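4 Fitting and levelling the worktop

Read this section before you unpack the Munstead worktop. You will need a second person to lift it. Allow the top to lie flat in the room where it will be used overnight, with the wrapping opened at both ends.

4.1 Preparing the base

1. Stand the base in its final position and check that all four feet touch the floor.
2. Screw each foot fully in, then back it out by two full turns. This leaves room to adjust in both directions.
3. Place a spirit level along the front rail, then along each side rail. Turn the feet until the bubble is centred.
4. Tighten the lock nuts by hand only. They are tightened with the spanner in step 9.

Note: On a carpeted floor, put the hard discs from bag C under the feet. The base will settle during the first week and should be checked again after 7 days.

4.2 Fixing the top

5. Lift the top onto the base with the finished side up. Do not slide it across the rails – the bracket edges will mark the underside.
6. Line up the overhang so that it is equal at the left and right. At the back, leave a gap of 15 mm between the top and the wall.
7. Start all the screws from below before tightening any of them.
8. Tighten the screws from the middle outwards.
9. Check the level again and tighten the lock nuts with the spanner.

Caution: Use only the screws supplied. Longer screws will come through the surface. 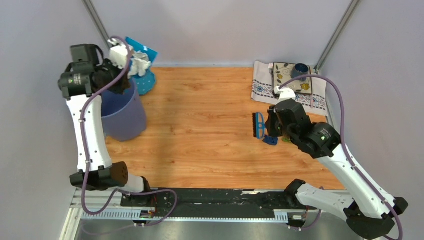 Fig. 6. Tabletop with orange-brown wood-grain finish.

4.3 Care of the surface

Wipe the surface with a damp cloth and a little washing-up liquid, then dry it. Do not use scouring powder, wire wool or anything containing bleach. Ink and felt pen can be removed with a small amount of white spirit on a cloth. Try it first on the underside of the top.

Put a mat under hot pans and under anything with rough feet. Keep standing water away from the edges and from the cable hole, if your model has one.

Caution: Do not stand or kneel on the worktop.

4.4 Spare parts

Feet, lock nuts and screw packs can be ordered from the Bradville parts desk. Quote part set 793 and the number on the label under the front rail. Extra edging strip comes in 3000 mm lengths and is cut to size at home with a fine-toothed saw.

Go on to section 5 if you are fitting the Nasetti drawer unit. If not, go to section 6.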